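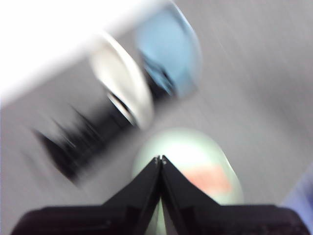

Blurry black gripper, fingers together

Best way to move a whole work setup to a new laptop without losing a day?

Posted by mandagi_ross, 21 October 2022

Hi all! My boss is finally replacing my old laptop (it has 13 years of my habits baked into it, going through two machines before this one) and I get the new one next week. The old one runs Hamcombe for notes and Prudik for syncing files, and I've got 296 GB of stuff on a 400 GB drive, so it's pretty stuffed. I have to hand the old one back the same afternoon I pick up the new one, which feels nuts to me but that's the rule here.

What I'd like is to turn on the new one and have everything where I left it: browser tabs, fonts, the weird keyboard shortcuts I set up years ago, all of it. I tried the built-in migration tool once, on a home computer, and it copied over a bunch of junk I'd been trying to get rid of, plus a printer we don't own anymore. It also sat at "3 minutes remaining" through an entire dinner. So I'm a little gun shy.

Do I use the tool again, or do a clean install and drag over what I need? And does Prudik re-download everything from scratch or can it pick up files that are already on the disk? My internet at home is slow (like, really slow) and I don't want to be pulling all that down until December.
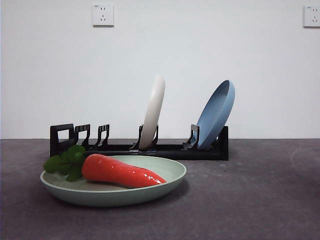
White wall, two outlets, dark gray tabletop

tabbykeys

I did this same thing in the spring and I'd go clean, no contest. It sounds like more work and the first hour kind of is, but you end up with a machine that has only what you use on it. I had apps on my old one I couldn't even remember installing!

What I did, more or less in order:

Make a full backup to an external drive the night before. Then open a couple of files from the backup on some other computer to be sure they really open. I skipped that part once, years ago, and I'm still sore about it.

Write down every app you've opened in the last month. Mine fit on a sticky note.

Export your bookmarks, your shortcuts and your Hamcombe settings to one folder. In Hamcombe it's under File, then Export Everything, and be sure to check the box for templates, it's off by default (why??).

Sign out of anything that limits how many computers you can use. You can't do that once the old laptop is gone, and then you're emailing support and waiting.

For Prudik, yes, it can pick up what's there, but you have to do it in the right order. Copy the synced folder over from your external drive FIRST, then install Prudik, then point it at that folder when it asks. It spends a while comparing and then only downloads what's different. If you let it make its own new folder it'll start over from zero, and you do not want that on a slow line.

Fonts I just copied by hand. Took no time at all. For browser tabs, I bookmarked the whole window into one folder and opened it again on the other side.

One more thing, set the new machine's user name to the same as the old one, same spelling and all. Some of my shortcuts had the old path in them and they broke until I fixed each one. Very annoying afternoon.

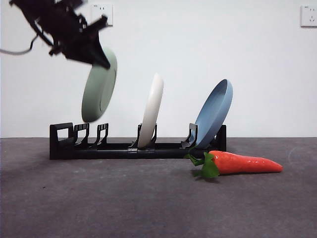

Pale green plate, held by the rim

gurkura_fan

just use the migration tool, its fine. worked for me

old_beige_box

I'm going to land in the middle on this one. The clean way above is good advice and I'd do it on a home computer with a free weekend in front of me. On a work laptop with one afternoon, I'd run the tool but uncheck nearly everything. Mine let me choose apps, documents and settings separately, so I took documents and settings and left the apps behind, then put those back one at a time over the next week as I needed them.

Plug both laptops in and use a cable between them if you can. Over wifi mine crawled. And ignore the time estimate, it's a guess and a bad one. Start it and go eat.

Your ghost printer will probably come along with the settings, sorry. You can delete it from the printer list and mine stayed gone after a restart.

I'd also ask your IT people if they'd let you hang on to the old laptop overnight. Mine said no at first and then yes when I asked a second person. I found a whole folder of scanned receipts on the desktop that I'd never have thought to copy.

mandagi_ross

Thank you both, this helps a ton! Going to try the clean way, and I've already got the sticky note started. I checked the Hamcombe export and yep, templates box was off, so you saved me right there. Asking IT about the overnight thing tomorrow. Does anyone know if the shortcuts file needs to be in the same place before you open the app the first time, or can I import it after?

tabbykeys

After is fine. Open it once, quit, then import.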